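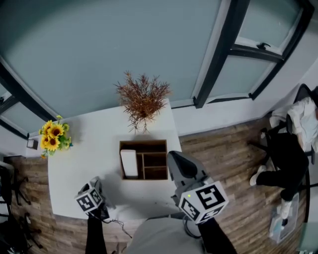 Chapter 6
Setting a Surface: Height, Spread and Storage

Before you start: pencil, tape measure, one table you can clear.

Most tables go wrong the same way. Everything in the middle, everything the same height. This chapter is about placing a few things — flowers, something dry and twiggy, a box that does a job — so the table still works as a table.

Key terms: anchor, filler, working edge, sight line.

6.1 Start with the anchor

The anchor is the piece you place first. Often an organizer box. Low, square, heavy looking. Put it near the center and turn it so the compartments face whoever sits there. Long section for tall items, small ones for clips, keys, stamps. Dont fill every section.

Then height. Dried branches go behind the box, flowers off to a far corner. Artificial sunflowers are fine and they lean, so check them from the chair as well as from the door. The working edge stays clear: 14 inches at least, more if people eat there.

The Akdale reading room (case study, page 600) used one long table and got this wrong twice. Read it before Exercise 2.

Exercise 1. Clear a table. Place three things only. Sit down, look, move one. Write down wich one you moved and how far.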